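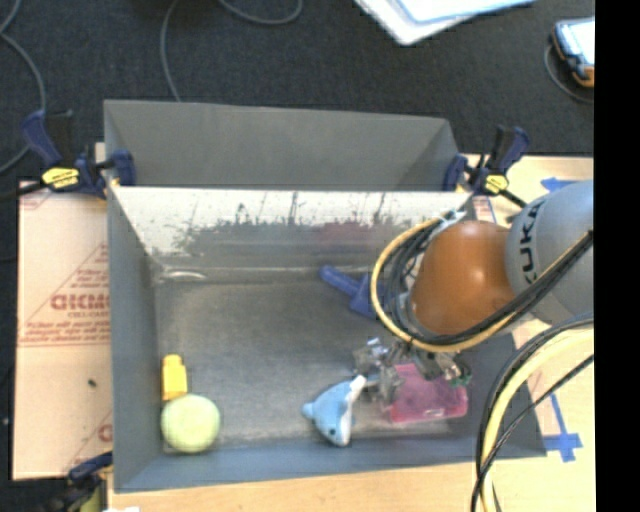

## October 26, 2023

Heating system recommissioned for the season. Started after breakfast, finished at four, with one item left open (upstairs back bedroom, see below).

Overnight low was the first one this fall that I noticed indoors. The kitchen felt cold on the feet and there was condensation on the inside of the north windows, lower corners only. I had planned to leave the start-up until the weekend but the forecast has a cold front coming through, and I would sooner find a fault with the stores open.

### Boiler

The boiler is the Hollmann, installed in 2000 by the previous owners and serviced every year according to the tags on the gas line, at least for the years where the ink is still readable. Visual check before anything else. No rust trails under the relief valve. A white crust on the union below the return shutoff, dry and hard, same size as in my April note. I scraped it off and wiped the fitting so that any new weep will show on clean brass. If it comes back by Thanksgiving the union gets remade.

The gauge read just above zero with the system cold. That is lower than I left it. Expected some loss over the summer but not that much, so I checked the expansion tank before adding water. Shut the feed, isolated the tank, drained its side and put the tire gauge on the valve. It showed 10 psi, against a plate value a bit higher. Pumped it up with the bicycle pump to the plate value, waited while I swept the floor, checked again, no change. No water at the valve stem when I pressed it, so the diaphragm is still intact. Opened the tank back up to the system.

Filled slowly through the feed valve. The feed valve makes a noise like a kettle when it is nearly closed and I have never found the reason. It passes water at the correct rate and shuts off at the correct pressure, so I left it alone.

Igniter lit on the second attempt. First attempt timed out and locked out, which I put down to air in the gas line after a summer shut. Reset, waited the full interval, tried again and it caught cleanly. Flame blue, with a little orange at the left end of the burner for the first minute, then blue across. Cover back on. Both screws this year. Last year I lost one and the cover buzzed until February.

### Circulator

The circulator is a Zendon and I replaced it myself two winters ago. Power on, and it hummed without turning. Took out the center plug, put a flat screwdriver on the shaft end and moved it a quarter turn. It was stiff for the first part and then free. Plug back in, power on, ran normally. This is apparently common with pumps that sit all summer. The manual recommends running it for a few minutes once a month in the off season and I wrote this on the calendar last year and did it once.

Moved the reminder to the same day as the smoke detector test. I do that one.

Speed setting left at medium. High gives flow noise in the dining room pipe where it passes through the floor, and I could not measure any benefit from it when I compared the two last January. Return temperature came up a little faster and settled at the same figure.

### Bleeding

Order of work was ground floor first, then upstairs, pump off while bleeding. Five radiators in total.

- Kitchen: air for a couple of seconds, then water. Clear.
- Dining room: no air.
- Front room: long hiss, then spitting, then water with a lot of black in it. Let it run into the cup until it thinned out.
- Upstairs front: air, then water. The bleed screw weeps slightly unless it is turned harder than I like. New screw needed.
- Upstairs back: air for a long time, pressure dropped, topped up, more air, then water. Lukewarm afterward even with the others hot.

The black water is magnetite, and it smells of pennies and old basement. I kept the cup and held a refrigerator magnet against the side, and most of the sediment moved over to it within a minute. So it is iron from the radiators themselves and not dirt from the street main. The inhibitor is evidently used up. I cannot find any record of when it was last dosed, either in my notes or in the folder that came with the house.

Topped up again after the upstairs round, then ran the pump and went around a second time. Only the back bedroom gave any more air.

### Upstairs back bedroom

I spent more time on this one than on the rest of the job. The supply pipe at the valve was hot to the touch, the pipe on the return side barely warm, top of the radiator warm at the valve end and cold at the other. With the air out, that left either the thermostatic valve stuck partly closed or sludge in the bottom.

Took off the valve head, a Suvis. The pin underneath was down and did not come back up by itself. Pressed it with the back of a spoon, tapped the body, worked it with pliers very gently, a drop of oil. After some minutes it started to return, slowly at first and then most of the way. The radiator got noticeably warmer along the top within half an hour. The bottom center is still cool. So probably both faults at once, the pin being the larger one.

I did not take the radiator off. It would mean draining down to that level, carrying a heavy iron section across the bedroom carpet and down the stairs, and flushing it in the yard with the hose, and the front arrives tomorrow night. It can wait for a mild week. I left the head off and the valve fully open for now, so that room will run on whatever it gets.

Called Kayode Akinola about the pin, as he has the same heads next door. He replaced all of his inserts at once and said the old ones were packed with the same black paste. His advice was to stop freeing pins and treat the water. He also said that he stores his heads fully open over the summer, so the spring is not holding the pin down for months. I had mine on the frost setting, which is nearly closed. That costs nothing to change. Note for April: all heads fully open when the boiler goes off.

### Purchases

Went to Zadis before lunch, which was a mistake on a Thursday as the counter was full of contractors. Waited, then got:

- inhibitor, one bottle (the label dose covers a system larger than mine, so one is enough)
- bleed screw for the upstairs front, plus a spare
- a bleed key, brass, to replace the one that has rounded off
- PTFE tape

They had no insert for the Suvis valve. The clerk can order it. I said yes and he wrote my number on a cardboard flap, and I am not certain that constitutes an order. Will call on Monday.

Inhibitor not added yet. It makes no sense to put it in and then drain part of it out when the radiator comes off. The bottle is on the shelf next to the boiler with the date of purchase on the cap.

### Readings at close

Pressure stable since the last top-up. No drips at the union, the relief valve or the upstairs front bleed screw, which has a twist of paper towel under it as an indicator. Hall thermostat satisfied after roughly two hours from cold, then a normal cycle. The boiler fires, runs and shuts off without short cycling.

Noise: one knock from the stair wall on warm-up, a pipe moving against a joist. Present every year. It knocks once going up and once coming down, and I stopped hearing it by December last winter.

Room temperatures even except for the back bedroom, which is four degrees below the rest with the door closed. Moved the small electric heater in there in case it is needed Saturday.

### Other

Gutters not done. Leaves are still coming off the maple in quantity, so cleaning them now would mean cleaning them again. The hose is drained and coiled in the garage. Outside tap closed from the inside, bleed cap opened, and a cupful came out onto my shoe.

Soup from the freezer for dinner. Label had come off, lentil.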